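Manurung Adds Teal-Gray Matte Panel to Mikex Range for Kitchens, Closets and Workrooms

Ustberg – Manurung will begin selling a new teal-gray finish in its Mikex line of flat panels in May. The color is called Itent. It will be sold through the company's Ustberg showroom and through the cabinet shops that already carry Mikex.

Mikex panels are used for cabinet doors, drawer fronts, closet sides, shelf backs and the fronts of built-in benches. The line has been sold until now in 23 plain colors and wood tones, and Itent brings the total to 24. It is the only color being added this year. No colors are being dropped.

The finish is smooth and matte, with no print, grain or raised pattern. The company's existing grays lean either warm or nearly white, and cabinet shops have asked for a cooler color that could sit next to painted walls and pale countertops without looking blue. Work on Itent started with a set of nine painted test boards, which were hung in the Ustberg showroom through one winter so that customers and installers could mark the ones they would put in their own homes.

"We had a favorite going in and it finished close to the bottom," said Wahyudi Pillai, product manager at Manurung. "The one people picked was grayer than we would have gone. We mixed it a little greener after that and showed it again, and that was the version we kept."

A total of 414 showroom visitors filled in a card during the test. Most were planning a kitchen. The second largest group was people redoing a laundry room or a mudroom, and the company says it had not expected so many of them. The cards asked which board the visitor liked, which room it was for, what the floor in that room was like and what kind of light the room got. There was a line at the bottom for anything else, and a good share of visitors used it to complain about fingerprints.

Fingerprints, and the way a flat color changes over a wide door, took up much of the work that followed. A plain matte panel has no grain to break it up. On a tall pantry door or the side of a refrigerator surround, the light from a window will show as paler and darker bands across the same color, and a customer who has only seen a small chip may be surprised by it. Manurung has changed its sampling for that reason.
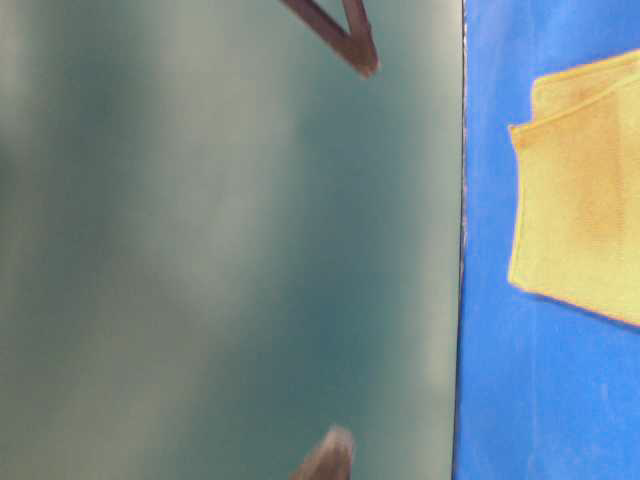 Customers considering Itent will be able to borrow a large sample board from the showroom for five days. The board is big enough to stand on a counter or lean against a cabinet, and the company asks that people look at it in the morning, at midday and with the lights on at night before they order. A refundable deposit is taken when the board goes out. Small chips will still be mailed on request, and they are still free.

"A chip the size of a playing card tells you if you like the color," Pillai said. "It doesn't tell you much about a pantry door. You want to stand back from a big piece of it, in your own room, with your own bulbs."

Edges

Itent panels can be ordered with the edges finished to match the face, with a darker contrast edge, or raw. Raw edges are meant for shops that do their own edging, and for parts that will be hidden inside a frame. A raw edge should not be left exposed in a kitchen, bathroom or laundry room. The specks and small rough spots left by cutting will hold dirt, and water can get in at the edge long before it does any harm to the face.

Home users who cut a panel to fit are asked to cover the cut side the same day. Matching edge strip is sold by the roll. It can be put on with a household iron set to medium, pressed down with a block of scrap wood while it is still warm, and trimmed with a sharp blade held flat to the face. The overhang should be trimmed from the finished side toward the back. The showroom keeps a bench where customers can try this on a scrap before they take their panels home.

The darker contrast edge was added late, at the request of installers. It makes a thin line around each door and hides the small differences in gap that show up in older houses where the walls are out of square.

Sizes and ordering

The color will be offered in every stock size in the Mikex line, and doors and drawer fronts can be cut to order. Hinge holes can be bored at the shop at no extra charge if the hinge is named on the order form. Orders that mix Itent with other Mikex colors will ship together. Customers matching to an existing Mikex kitchen should bring a door or drawer front with them to the showroom, even a small one, as older panels may have shifted in color where they face a window.

Panels from different production runs may vary slightly. For a single room, Manurung recommends placing one order for everything, including filler strips, toe kicks and at least one spare piece large enough to make a drawer front. Shops are asked to keep the run label with the job paperwork. If a door is damaged later, the label number will let the company say whether any panel from the same run is still on hand.

Prices for Itent will be the same as for the other plain colors. A price sheet is available at the showroom and from cabinet shops that sell the line.

In the showroom

A small kitchen display in Itent has been built along the back wall of the Ustberg showroom. It has base cabinets with three widths of drawer, a tall broom closet and an open shelf unit with Itent used only at the back, behind dishes. The same corner has a laundry setup with a fold-down counter. Both are fitted with ordinary handles that customers can unscrew and swap for others from the tray beside them.

Slamet Pillai, who manages the showroom, said the display was kept plain on purpose. "It's one run of cabinets and a closet, with our dishes and our brooms in it. The doors get opened all day, and kids put their hands on them. We wipe it down at closing and that's all the looking after it gets, so if you want to see how it wears, come look at the broom closet."

The showroom staff will also hold short drop-in sessions on planning a small kitchen, starting in May. People who come are asked to bring a rough drawing with the wall lengths, the window and door openings, and the position of the sink drain. Ceiling height is the measurement most often left off, and it decides whether a tall unit can be stood up in the room once it is put together. Photos from a phone are fine in addition to the drawing. There is no charge and no need to sign up ahead of time.

Care

Itent can be cleaned with a soft damp cloth and a small amount of dish soap, then dried with a second cloth. Scouring pads, abrasive powders and melamine sponges should be kept off the surface. They will polish a matte finish and leave a shiny patch that can't be brought back. The same is true of hard rubbing with a dry cloth in one spot, which is a common cause of shine around handles.

Grease near a stove comes off more easily if it is wiped every few days. For older grease, lay a warm, wet cloth over the spot for a minute or two and wipe again. Tape, stickers and suction hooks should be taken off slowly, and customers who want to hang things inside a door are advised to use screws short enough to stay inside the panel.

Panels waiting to be installed should be stored flat, face to face, with the paper left between them – not leaning against a garage wall, where they can bow over a few weeks. They should be brought into the room where they will be used at least a day before they are hung. The thin film on the face can stay on until the handles are fitted, but it should come off soon after that, and all the doors in a room should be peeled at the same time so they age together.

A printed care card goes out with every order. Replacement cards can be picked up at the counter, and landlords and property managers may ask for extra copies to leave with tenants.

Other changes to the line

Two existing Mikex grays will be relabeled in May so that they are easier to tell apart on order forms. The colors themselves stay the same, and shops can go on using the old names through the end of the year. The sample rack is being reprinted with Itent placed between the grays and the greens. Shops that carry the line will receive the new rack cards with their next delivery and don't need to order them.

About Manurung

Manurung makes flat panels, doors and edge strip for kitchens, closets and workrooms. Its showroom, cutting shop and warehouse are in Ustberg. The company sells directly to homeowners and through independent cabinet shops.

Press contact: Wahyudi Pillai, product manager, Manurung, Ustberg. Large sample boards of Itent can be lent to reporters and home editors on the same terms as customers, and the showroom display may be photographed during opening hours. Please call ahead if you need the lights changed or the drawers emptied.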